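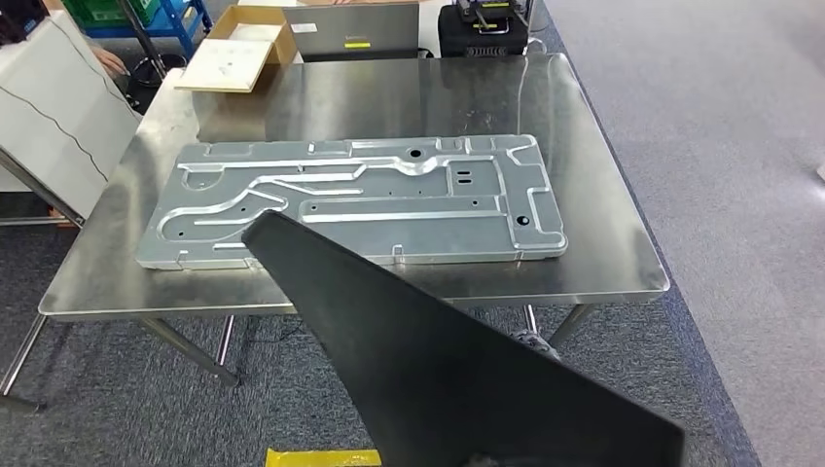

服の歴史の本は、なぜ襟の話ばかりするのか

また一冊読んだ。服飾史。図版が多くて重い。電車で読む本じゃない、肩がこる。

内容は悪くない。むしろ丁寧。宮廷の服、肖像画の服、襟の高さ、袖のふくらみ、裾の長さ。年代順にきれいに並んでいて、めくっていくと人のかたちが膨らんだりしぼんだりする。それはそれで楽しい。ただ読み終わって、またか、と思った。洗濯の話がない。繕いの話もない。

前から言っていることなので、知っている人には繰り返しになる。すみません。でも書く。服飾史は、服が新しかった日のことしか書かない。

服というのは、できあがった日がいちばん短い。あとはずっと古くなる時間だ。着て、汚れて、洗って、縮んで、ほどいて、縫い直して、子どもに回して、雑巾になる。人が服とつきあう時間のほとんどがそっち側にある。なのに本になるのは最初の一日。肖像画のために袖を通した、その一日。

理由はわかる。残っていないから。残った服は、着なかった服だ。婚礼の衣装、儀式の衣装、サイズが合わなくて箱にしまわれたやつ。毎日着たものは着つぶされて消える。博物館の収蔵庫にあるのは、いわば服の中の例外ばかりで、例外を年代順に並べると「歴史」になる。これはちょっと怖いことだと思う。

十二月に、Tekamsteadという町の小さな衣装資料館に行った。展示室は二部屋。暖房が弱くて、コートを着たまま見た。表の部屋はどこにでもある感じの展示で、絹のドレス、レースの襟、扇。きれい。で、奥の部屋。奥が良かった。

奥の部屋には、農家の納屋から出たという仕事着が並んでいた。全部で69点。札にそう書いてあった。ほとんどが継ぎだらけ。継ぎの上に継ぎ。元の布がどれなのかわからない上着があって、解説によると、当てた布は11種類だという。11。一着の上着に。脇の下だけ妙に新しい布で、ひじは三重くらいになっていて、背中は日に焼けて色が抜けている。背中が焼けるのは前かがみで働くからだ、と気づくまでにしばらくかかった。着ていた人の姿勢が残っている。流行の服にはこれがない。

私はこの部屋に二時間いた。表の部屋は十分くらい。

で、売店で図録を買った。帰ってめくったら、奥の部屋の扱いは2ページ。ドレスは延々と続くのに、仕事着は2ページ。しかも上着は正面から撮ってある。背中が写っていない。いちばん大事なところなのに。がっかりした。編集の都合はあるんだろうけど、がっかりはがっかりだ。

こういうことを書くと、流行の研究をばかにしているのかと言われる。していない。流行は面白い。なぜ急に腰の位置が上がるのか、なぜ男が色を捨てたのか、そういう問いは何度読んでも飽きない。私が服の本を集めはじめたきっかけもそっちだ。Jornanceの出していた古い叢書、あの薄いやつ、図版は白黒で印刷もかなり悪かったけど、靴のつま先が伸びていく章を何度も読んだ。本が割れて、テープで留めて、まだ棚にある。

ただ、流行で説明しすぎる。そこが引っかかる。

たとえば襟が取り外せるようになったこと。本によっては、体面がどうの、階層の記号がどうのと何ページも論じてある。それも正しいんだと思う。でもその前に、襟は汚れるのだ。首は汗をかく。シャツ全部を洗うのは大仕事で、襟だけ外して洗えるなら誰だってそうする。洗う人の手間という、ものすごく単純なことがあって、その上に記号が乗る。順番が逆に書かれている本が多すぎる。

エプロンもそう。袖口のカバーもそう。裾の裏に縫いつけた擦り切れ用のひもなんて、まともに扱った本をほとんど見ない。あれは道を歩くと裾が傷むからつけて、傷んだらひもだけ替える。賢い。消耗品をどこに置くかという設計の話で、私はああいうのを読みたい。

洗濯を書くと、洗った人が出てくる。これも大きい。着た人は肖像画に残るし名前も残る。縫った人はたまに残る。洗った人はまず残らない。水が冷たくて、布が重くて、干す場所がいって、天気を見て、アイロンは火で熱して。一着の白いシャツが白いままでいるために、どれだけの人の腕が使われたか。白が上品だと書くなら、誰が白くしていたかも書いてほしい。同じ段落で。

Lévesqueの展覧会図録は、少しだけそれをやっていた。下着の章に洗濯の帳簿が載っていて、枚数と印が並んでいるだけの地味なページなんだけど、読みふけってしまった。印というのは糸で縫った小さな目印で、まとめて洗うときに混ざらないようにつける。そうか、名前を書くのと同じか、と。子どもの体操着じゃないか。急に近くなる。何百ページの様式論よりも、あの目印ひとつで昔の人が隣に座った感じがした。

ああいうページを増やしてほしい。それだけの話といえばそれだけの話。

新しい服の話も少し。いま売られている服は、将来どう書かれるんだろう。たぶんまた同じことになる。ショーの写真と、雑誌の表紙と、有名な人が着た一着。あとの、みんなが毎日着ていたもの、毛玉だらけの部屋着とか、首の伸びたTシャツとか、会社の制服のカーディガンとか、そういうのは消える。写真は山ほど残るから大丈夫だという人もいる。そうかなあ。写真に撮られる日の服は、やっぱり撮られる日の服だ。毛玉のある面は写さない。昔の肖像画と、そこは変わらない。

私の父の作業ズボン。膝が抜けるたびに母がミシンで裏から当て布をして、ジグザグに縫っていた。縫い目がだんだん増えて、膝だけ板みたいに硬くなっていた。捨てたのはいつだったか。写真は一枚もない。あれが資料館にあったら私はたぶん泣く。でもあれを「2010年代の男性服」みたいな本が載せるかといえば、載せない。いや、父のはもっと前か。とにかく載せない。

繕いがはやっている、という話もある。見せる繕い、というやつ。色糸でわざと目立つように縫う。Pultoraという店がそういう講座をやっていて、誘われて一度出てみた。靴下のかかと。楽しかったです、それは本当に。先生の手が速い。ただ、穴のあいていない靴下に飾りで刺している人がけっこういて、うーん、と思いながら帰ってきた。悪いことではない。ないんだけど、繕いまで流行の側に持っていかれるのか、という気持ち。服飾史がこの講座を拾うときは、きっと「繕いの流行」として拾う。穴があいたから縫った、というほうの何百年は、また拾われない。

まあ、私の靴下はちゃんと穴があいていたので。いまも履いてます。縫ったところが少しごろごろする。

では具体的にどうしてほしいか。文句だけではずるいので書いておく。

まず裏を見せてほしい。服の裏。縫い代、つくろい跡、汗じみ。図録の写真はどれも表からで、照明がきれいに当たっていて、しみのところは影になっている。あの影の中が見たい。修復で落としてしまう前に撮っておいてくれ、と切に思う。落とすな、とまでは言わない。布が傷むのもわかる。でも記録はしてほしい。

それから、寸法を直した跡。丈を出した線、脇を詰めた線。昔の服はびっくりするほど直されている。着る人が太ったり、別の人に渡ったり。ところが展示では「当初の姿に戻して」飾ることがある。当初。また最初の一日だ。三人が順番に着たドレスなら、三人分の線を残して飾ればいいのに。体型の合わないマネキンに着せて、腰のところがだぶついていたって、私は全然かまわない。

あと、値段を書くなら古着の値段も書いてほしい。仕立ての値段はよく出てくる。でも大半の人は新品を仕立てたりしなかった。古着屋で買うか、もらうか、盗むか。盗まれた服の記録というのはとても面白くて、被害届なので描写が細かい。色、ボタン、直した箇所まで書いてある。持ち主は自分の服の傷を全部覚えているのだ。取り返したいから必死で書く。宮廷の目録よりずっと、服が生きている。

こういう史料を使った研究がないわけじゃない。論文では読める。いい論文がある。でも一般向けの、本屋で平積みになる、図版の多い重たい本のほうに下りてこない。下りてこないまま、新しい版が出るたびに最後に一章足されて、その一章がまたショーの写真。いつまでこれをやるのか。

反論も一つ、先に書いておく。地味な本は売れない、というやつ。編集をしている知人にも言われた。表紙に継ぎだらけの上着を置いて誰が買うのか、と。私が買う。私以外にも買う人はいると思う。資料館の奥の部屋は、寒いのに人が立ち止まっていた。年配の人が連れに向かって、うちのばあさんのもこうだった、と小声で話していて、そこからずっと動かない。ドレスの前ではそういうことは起きていなかった。きれいねえ、と言って次へ行く。

きれいねえ、で終わらない服の本。厚くなくていい。白黒でもいい。背中が載っていてほしい。

追記。襟の洗濯については以前にも短く書いたことがあって、そのとき糊のことを間違えていると指摘をもらいました。糊は形を保つためだけではなくて、汚れが糊の層につくので洗うと一緒に落ちやすい、と。なるほど。今回の文にも入れるつもりが、入れる場所がなくなったのでここに書いておきます。裾のひもの正式な呼び方も確認中。分かったら直します。

（2018年4月）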